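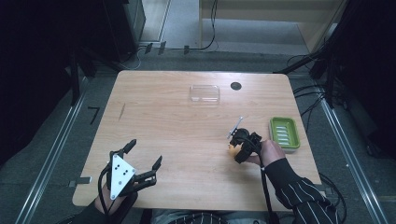
Hand-held gripper and glove in use at the table, with the green soap dish and the clear container.

Minutes of the working group on recording practice
Month: July
Start: 14.10
Chair: Dexter Brannigan
Present: two persons from Dorar, three from Prarken, one from Imhof (by telephone until item 4)
Minutes: Prarken

1. Minutes of the last meeting

The minutes were accepted with one correction. In item 3 it was written that the operator "can" stop a recording when a cable catches. The word should be "must". The corrected text is in the shared folder.

2. Draft 2 of the house rules for hand-operated recording

The chair went through the draft section by section. Only the sections with discussion are noted.

Section 2, the table. Dorar asked that the objects for a task are placed before the operator sits down, and that no object is added during a take. Agreed. Imhof wished to have fixed positions marked with tape for every object. Prarken was against this, as the start positions should vary between takes. After some discussion it was decided that only the outer limit of the working area is marked, and the objects can stand anywhere inside it. Clamps on the table rim are allowed if they stay outside the limit.

Section 3, cables. This section took the most time. The present text says that cables shall be "tidy", and Dorar found that two people will read this word in two ways. New text was agreed: "Cables from the gripper and from the glove go over the near edge of the table or to the side, and they must not cross the working area. The operator moves both arms to full reach one time before the first take." Prarken will also write a line about cables which hang from stands near the end of the table. These should be tied up before a session starts. It was asked who is responsible for this, the operator or the person who prepares the room. The chair decided that it is the person who prepares the room, and the operator checks.

Section 4, clothing. Long sleeves are permitted. Imhof asked if a sleeve can cover part of the glove or its marker plate and disturb the tracking. The rule will say that the marker plate on the back of the glove stays free at all times, and that loose cuffs are folded back or fixed with a band. Plain and patterned clothes are both accepted. A rule on colours was proposed and withdrawn.

Section 5, grip and release. The draft says that an object is "put down, not dropped". Dorar asked what this means for small objects which are held between the two fingers of the gripper, for example when they go into a dish with a rim. Agreed text: the object touches the surface before the fingers open. If it falls by accident, the take is kept and gets the label "fall". Operators shall not repeat a take only for the reason that it looks bad. Prarken said that in their rooms this has been done too often, and that the failed takes are needed as well.

Section 6, breaks. A session is at most 40 minutes, then a break of 12 minutes with the glove taken off. Imhof proposed a longer session for experienced operators. Not agreed. The chair remarked that experienced operators are the ones who complain of their wrists.

3. Check of labelled takes

Prarken reported on the check of the takes from the last period. From 188 takes, 42 had a label that did not agree with the task sheet. In most of them the object name was different, for example "tray" in one and "dish" in the other. Two operators had also used their own short forms. It was decided to use one list of object names, and a new name can be added only by writing to Dorar. The old labels will be corrected by Prarken, and the original labels are kept in a second column.

Dorar asked if the same list can be used in Nultix. Prarken believes yes, but the import has to be tested with a small file first.

4. Floor and walking paths

Imhof reported that small parts such as brackets and clips are left on the floor next to the tables. This was seen in more than one room. There was agreement that the floor is cleared before the first session and again after the lunch break. A box for small parts will be placed in each room. If rails or stands are moved, the room plan has to be changed the same day - the plan on the wall at Prarken is old and should be taken down.

Imhof left the meeting at 15.25.

5. Other matters

Dorar would like to have the rules on one printed page at each table. The chair doubts that the text fits on one page, but Dorar will try. The question of left-handed operators, who have to change the gripper and the glove between the hands, was moved to the next meeting.

6. Actions

Dorar: one-page version of the rules; first list of object names.
Prarken: new text for sections 3 and 5; correction of the old labels; test import in Nultix; remove the old room plan.
Imhof: boxes for small parts; short note on cuffs and marker plates.
Chair: send draft 3 to all members when the texts have come in.

The meeting was closed at 15.50. The date of the next meeting will be sent by the chair.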